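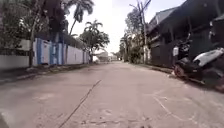
When Skallstead ran out of phone numbers

For most of its history, a phone call inside Skallstead took four digits. You picked up, dialed the last four, and the exchange did the rest. Residents over 60 still give their number that way, and the printed directory left off the prefix well into the 1980s.

The town had one prefix, 236, which allowed for 10,000 lines. That seemed like plenty. Then came fax machines, second lines for teenagers, and dial-up modems. The company that ran the exchange, Clisar, was also required to hand out numbers to competitors in blocks of 1000, even when a competitor had only a handful of customers. Besnard, a small paging company, held three blocks and used a fraction of them.

"We had numbers. They were just sitting in the wrong place," says Usman Mirani, who worked in the exchange as a switch technician and later handled its numbering records.

Clisar opened a second prefix, 949, in September. Four-digit dialing had to end, as the switch could no longer tell which prefix a caller wanted. The change meant reprogramming alarm panels, elevator phones and the speed-dial buttons at the clinic. Shops repainted signs or left them alone and let customers work it out.

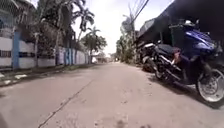
New customers were not always happy to be given a 949 number. It marked them as recent arrivals, and some businesses asked to be put on a waiting list for the old prefix. Mirani kept that list in a binder. When a line was disconnected, its number rested for 3 months before he could assign it again -- longer if it had belonged to a business.

The binder was retired when Clisar sold the exchange to Clikora, which moved the records to a database and began taking back unused blocks. Besnard's were among the first returned. By then many households were giving up their second lines anyway, and the waiting list had stopped growing.

Mirani's own home number still starts with 236. He has moved twice and taken it with him both times.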